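4.2 Opening, Loading and Closing the Storage Box

Applies to: Pradon translucent storage box with side latches 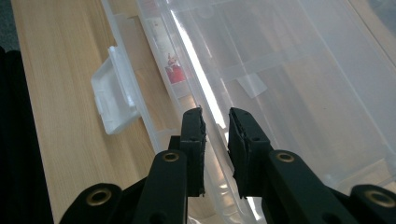 Side latch in the open position, swung out from the rim.

Set the box on a flat, steady surface before you open it. A table or workbench is best. Leave enough bare surface along each latch side for the latch to swing all the way out.

Opening the box

1. Place one hand on the lid and press down lightly.
2. Hook a finger under the small lip on the outer side of the latch.
3. Pull the lip away from the box until the latch releases, then let it swing outward on its hinge bar.
4. Repeat on the other side.
5. Lift the lid straight up and set it aside.

Note: The latch stays attached to the rim when open. Do not try to remove it for normal use. If a latch comes off, see Section 6, Replacing a Latch (part no. 779).

Caution: Do not lift or carry the box by an open latch. The hinge bar can crack under the weight of a loaded box.

Loading the box

1. Check that the inside is clean and dry.
2. Put the heaviest items in first and spread them across the bottom.
3. Fill to just below the rim. Items that stick up past the rim will keep the lid from seating.
4. If you use labels, stick them to the inside of a side wall with the printed side facing out. They can be read through the plastic and will not rub off when boxes are slid along a shelf.

Caution: Do not load hot items. The plastic may warp above 155 °F.

Closing the box

1. Wipe any dust or crumbs from the rim.
2. Set the lid on the rim and press down at all four corners.
3. Swing the latch up until its upper edge catches on the lid.
4. Press the middle of the latch inward until it clicks.
5. Close the latch on the other side the same way.

Note: If a latch will not click, open both sides and reseat the lid. Do not force it. A lid that sits high at one corner is the usual cause.

Stacking

Stack closed boxes no more than 2 high when full. Both latches on the lower box must be shut before another box goes on top. Boxes from the Astton series have a different lid and should not be stacked with this model.

Cleaning

Wash the box, lid and latches by hand in warm water with mild dish soap. Use a soft brush on the ribs of the hinge bar, where dirt collects. Rinse and air-dry with the latches open. Do not use scouring pads, bleach or solvent.

Revised 7 Sep 2023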